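**Cahier d'atelier, jeudi**

Repris le violon Wainwright ce matin à 9 h. Il était resté sous presse depuis mardi, barre d'harmonie recollée. Collage sain sur toute la longueur, pas de jour à la lampe. J'ai nettoyé le surplus de colle au pinceau tiède et laissé reposer la table, éclisses vers le haut, jusqu'à la pause.

Pour mémoire, le musicien se plaignait d'un la de corde de ré (première position haute, donc) qui roulait, et d'un sol grave sans corps dès que la salle était pleine. Il joue en second pupitre et fait beaucoup de remplacements, l'instrument voyage. L'ancienne barre était trop courte côté bas et avait été posée sans tension. La nouvelle est en épicéa du lot Hollora, celui qui restait sur l'étagère du fond. Bonne fente, cernes serrés, il en reste de quoi faire 3 barres, pas plus. À recommander avant l'hiver.

Fermeture de la caisse à 11 h, colle de peau fraîche, serre-joints à vis tout autour. J'ai dû reprendre le coin inférieur côté aigu où l'éclisse rentrait légèrement. Un coup de spatule chaude, puis resserré. Ne pas y toucher avant demain.

Alto Umelum : monté les cordes neuves hier soir, accordé trois fois depuis. Le do tient enfin. Longueur vibrante contrôlée, rien à signaler. Par contre le chevalet tire vers la touche à chaque remontée d'accord, il faut le redresser systématiquement. J'ai passé un peu de mine de crayon dans les encoches et c'est mieux. Les pieds portent bien, sauf l'arrière du pied côté grave, à reprendre au canif. Masse du chevalet après amincissement : 2 grammes et quelque, sous la valeur de départ, je ne descends plus.

Essai à l'archet en fin de matinée. Le médium est clair, le do un peu nasal au talon. J'ai rapproché l'âme du chevalet d'un rien et on gagne en rondeur, mais on perd de l'attaque sur le la. Remis à mi-chemin. À faire jouer par quelqu'un d'autre avant de trancher, je n'entends plus rien de neuf après une heure.
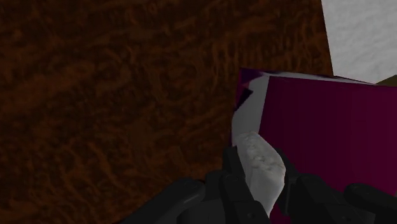

*Rendu 3D, surface brun-rouge striée de sombre, fond gris clair.*

Archet Tumer : remèchage terminé. La mèche précédente était trop large pour le passant et le coin de hausse avait été collé, donc dépose pénible, à la pointe, par petits morceaux. Coin neuf en érable, ajusté à sec. Laissé la mèche un peu plus courte que d'habitude vu la saison, le client joue surtout en église et le crin se détend vite là-bas. Colophane appliquée, premier essai correct. Le bouton accroche sur le dernier tour, graissé, à surveiller.

Temps passé sur l'archet : 133 minutes, dont une bonne moitié sur ce coin. À noter sur la fiche et à ne pas facturer en entier, le devis était parti pour un remèchage simple.

Hygrométrie : la salle du fond est descendue pendant la nuit, l'humidificateur était vide. Rempli à 8 h 45. Merci au dernier qui part de vérifier le réservoir, surtout avec une caisse ouverte sur l'établi.

Compta : devis du violoncelle d'étude envoyé, 1370 euros, touche neuve, sillet et réglage compris. La fracture de table côté ouïe est en option, je n'ai pas voulu chiffrer avant d'avoir décollé l'ancien renfort. Réponse attendue avant le début des répétitions.

Demain :

- desserrer le Wainwright, vérifier les joints, retoucher le vernis au coin repris
- tailler l'âme neuve, la vieille est trop courte pour la nouvelle barre
- pied de chevalet de l'alto, puis nouvel essai, cette fois au fond de la grande pièce
- rappeler pour l'épicéa
- affûter le canif à chevalets, il arrache en bois debout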